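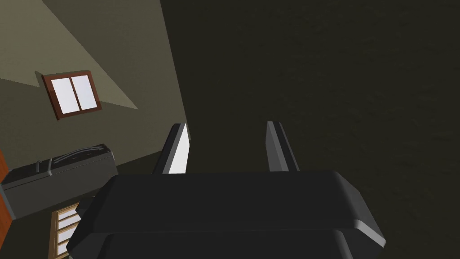
Fig. 3. A simply furnished room.

Section 3: Setting Up the Kolby 614 Dehumidifier
8/17/22
By the Mosquera Basement Blog

Okay, you've got it out of the box (Section 2) and you've let it stand upright overnight. If you skipped the overnight part, go back and do it. I know, I wanted to plug mine in right away too, but the oil in the compressor has to settle after all that tipping in the delivery van, and a compressor is the one part I can't talk you through replacing.

Everything in this section is for the Kolby 614 with the side hose port. The older Kolby has the port on the back, and steps 6 through 9 won't match what you're looking at. The label inside the bucket bay tells you which one you have.

What you need

- The unit, with its bucket
- The drain hose, if you're going to use it (it's in the bag taped under the bucket, and I almost threw mine out)
- A small level, or a level app on your phone
- A separate humidity gauge. I use a cheap Zurnmont dial one that has been hanging in my basement forever
- A towel

Picking the spot

1. Choose the room first. The 614 is meant for one room of up to 300 square feet with the door shut. Mine does more than that if the door to the laundry side is propped open, but it runs nearly nonstop and you'll hear it upstairs.

2. Leave at least 10 inches clear on the side with the grille and the same at the back. Curtains are the usual trouble. They look like they're hanging well away, then the fan kicks on and they get sucked right up against the grille!

3. Set the unit down on the hard floor if you can. Thick carpet lets the wheels sink and the whole thing leans, and then the bucket float sticks. If carpet is all you have, put a flat board under it.

4. Check it with the level, side to side and then front to back. Side to side can be off by a hair. Front to back needs to be right, or tipped the tiniest bit toward the hose port if you plan to drain with the hose.

CAUTION: Don't run it off an extension cord. If the outlet is too far away, move the unit closer to the outlet. I ran mine on a skinny orange cord for one weekend and the plug end got hot enough that I yanked it out and never did that again.

Bucket or hose

You have to pick one. The bucket is simpler and I'd start there for the first couple of days, just so you can see how much water you're dealing with. (It's kind of gross and kind of satisfying.) After that, most people with a floor drain go over to the hose.

5. For the bucket: slide it in until you hear the click. Push on both lower corners. If the red light stays on, pull the bucket out, jiggle the white float so it moves freely, and try again. The float gets wedged in shipping more often than it should.

6. For the hose: take the bucket out first and have your towel ready. Unscrew the cap on the side port by hand. There's a rubber plug behind the cap, and it has to come out too. Put the cap and the plug in a bag and tape the bag inside the bucket bay, where you'll find them again.

7. Thread the hose on by hand until it's snug, then give it another quarter turn. No pliers! The threads are plastic.

8. Run the hose downhill the whole way to the drain. No loops, no humps over a doorsill. Water won't climb, and the unit has no pump no matter what the picture on the carton makes you think.

9. Put the bucket back in even though you aren't using it. The 614 won't start without it. This one step is where most of my email comes from.

NOTE: A regular garden hose fits the port if the Kolby hose is too short. Cut off the far end so it drains freely, and don't let that end sit under standing water.

First run

10. Plug it in and press Power. The fan starts first and the compressor comes in a little later with a thunk. Mine thunks loudly. I've heard from other owners whose units barely make a sound, so I guess it varies.

11. Press Mode until the Continuous light is on. Leave it on Continuous for the first day with the door and windows shut. The number on the display is going to look crazy at first. Ignore it for now.

12. Hang your separate gauge on the far side of the room, away from the air coming out of the unit. Check it the next morning and compare it with the display. My display reads lower than my Zurnmont, so I just set the target a notch lower and go by the gauge.

13. Switch to Auto and set your target. I like 50 in the summer. In February I turn the thing off completely and stick it in the closet with the cord wrapped up, bone dry, bucket out.

CAUTION: If you see frost on the coils through the grille, switch it to Fan Only and let it melt. Don't chip at it with anything. Frost usually means the room is too cold or the filter is clogged, and the filter is the easy one to check (pull the tab, rinse, let it dry all the way, slide it back).

If it quits on you

Wait before you restart it. There's a delay built in, and mashing the button only starts the delay over. Same thing after a power cut: it'll come back on by itself, but it takes its time. I've called Mumimex support two times about mine, and both times the first thing they asked was whether I'd waited and whether the bucket was seated. Both times it was the bucket.

Write the date you started it up on a piece of masking tape and stick it to the back. You'll want it for the filter schedule in Section 4.

Related
- Section 2: Unboxing and Letting It Stand
- Section 4: Filter Schedule and Bucket Cleaning
- Reading a Zurnmont Dial Gauge
- Mumimex Warranty Form: Which Box to Check
- Musty Closet? Try This First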